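Frequently asked questions

Can machines do chores yet?

These are the questions we get most often at Bralomham from people who have read that a robot will soon be doing their washing-up. The answers are written by Arif Nanayakkara and checked by Etenesh Gebretsadik, who runs our test benches. We update them every September.

Can I buy a robot that does the housework?

You can buy one that does a small part of it. Floor cleaners work well in flats with few stairs and not much clutter. Lawn mowers are fine on a simple lawn. A general helper that empties the dishwasher, puts the shopping away and makes the beds is not something we would tell anyone to spend money on this year.

Why are they good in factories and poor in kitchens?

A factory is arranged around the machine. The part arrives in the same spot, the same way up, under the same lights. In a kitchen the mug may be on its side, behind the kettle, or still in somebody's hand. Most of the difficulty is in dealing with that variety, and a stronger or faster arm does not help much.

What do you test them on?

Simple things first. Picking up solid shapes and putting them where they were asked for is still a useful test, even if it looks like a toy. A cube has flat sides that a gripper can close on. A cylinder can roll if it is knocked over. A star or a triangle has to be taken hold of at a sensible angle or it twists as it is lifted.
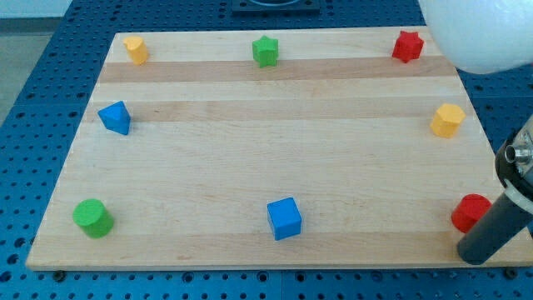 Once a machine can manage solid shapes we move on to cups, then packets, then cloth. Cloth is where most of them stop. A tea towel never lies the same way twice, and the machine has to work out which bit is a corner before it can start folding.

How often do they get it right?

It depends on the job, and you should always ask how many attempts a figure is based on. In our last round of sorting tests, one arm made 2,123 picks and dropped or misplaced 211 of them. That may sound acceptable, but you would not keep a person on who broke plates at that rate.

Is shop-floor work any further along?

Yes, for some of it. Moving boxes of a known size, feeding a press and stacking trays are all done by machine every day. Mixed bins, soft bags and tangled cables are still mostly done by hand. Helmut Rathjen, who looks after our trade enquiries, suggests starting with the dullest job you have – the one where the parts hardly ever change.

What is Grultis?

It is our planning software. It decides which object to go for and how to approach it. It does not come with an arm and it is not sold for home use.

Will a robot be safe around children and pets?

Ours are only used on benches by trained staff, so we can't give you a figure for homes. Ask any seller what the machine does when something gets in its way, and ask to see it happen.

Can I come and watch?

Yes. We open the workshop on Tuesday afternoons for groups of up to 40. Write to Pranab Debnath at the front office to book a place.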